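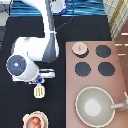 Ismail Belhaj

Okay, I have to gush about fabric for a minute. I've been making tablecloths and napkins for my sister's lunch place and I'm stuck (happily stuck!) between two directions. One is blue and wavy, all bright blue and deep navy with pale bits running through it. The other is the checkered cloth, pale cream with thin yellow lines and that slightly thicker mustard stripe. I love them both so much it's getting silly.

The tables are brown wood and I'd like some of it to show, so I'm leaning toward toppers laid on an angle instead of full cloths down to people's knees. My budget is $400 for everything, thread included. What would you put on a lunch table?

Posted 13 October 2026

Replies

threadbarejoan
Cream check, no contest! Mustard next to brown wood is one of my favorite things in the world. It looks like somebody is about to bring you soup. And I like the way it hangs on a slant, you get the stripe running down the side where people can see it.

pilotbutte_sews
I'm going the other way. Blue! Checks are in every lunch place I've ever eaten at. Waves make me want to sit down and order fish. My one worry is glare. In your picture the blue reads glossy to me, and shiny cloth under ceiling lights can be a lot at noon. What's it made of?

Ismail Belhaj
Good question, and I'm not going to guess at the fiber because I bought it off the end of a roll at Romby with no label. I'll do a burn test on a scrap this weekend. The glare thing hadn't crossed my mind at all, thank you.

Jin-sol Cho
Ooh, please do the burn test before you cut anything. I made 54 napkins once out of a mystery remnant and they would not soak up a drop of water, they just pushed it around the table. Pretty as anything though! I still use them to line bread baskets.

For the check, square it up before you cut. Pull a thread across the full width and follow it. With a grid that fine, your eye catches a crooked edge from across the room, and then you can't stop looking at it.

threadbarejoan
Seconding the pulled thread. Also wash it first, twice if it's going to live in a restaurant. I've had loose weaves come out of the dryer up to 2 inches shorter on the long side.

oldmacphersonmill
Hate to be the grump but I wouldn't use pale cream for a lunch place at all. Tomato. Coffee. Mustard (okay, that one would match). We ran cream cloths at my folks' diner and by January they were rags. Dark blue hides everything.

pilotbutte_sews
Thank you!! Blue wins.

Jin-sol Cho
Not so fast, navy shows every bit of flour and lint, and salt too. I'd take a stain I can soak over crumbs I can see from the door. Busy patterns hide the most of anything, and both of these have some pattern going, so I'd call it a tie.

oldmacphersonmill
Fair on the flour. We didn't serve much bread. Still wouldn't do cream.

quiltyconscience
Why does it have to be one? Check for the toppers, blue for the napkins. Or if the blue fails the water test, make it into curtains or a runner for the counter. That bit of yellow next to all that blue would be so cheerful! I'd bind the napkins in plain mustard to tie it together. Surkier has a cotton bias tape that's close to that stripe, at least on my monitor.

Ismail Belhaj
Oh, that's it. Curtains! There's one big window and it's been bare since she opened. I read this out loud to my sister and she clapped.

So: toppers in the check, on the slant, wood showing at the corners. Blue for the window, and napkins in whatever plain cotton I can afford after that. Does anybody have a favorite hem for a topper? I was going to do a narrow double fold, but I've got four spools of Brelari topstitching thread I'm dying to use.

threadbarejoan
Wide hem, mitered corners, topstitch it in the mustard. It'll hang better with a little weight at the edge.

oldmacphersonmill
Put me down for stain remover. Nice fabric, though.

18 comments · 2000 views · 7 shares
Filed under: Table Linens, Fabric Talk
Contact the moderators | Back to top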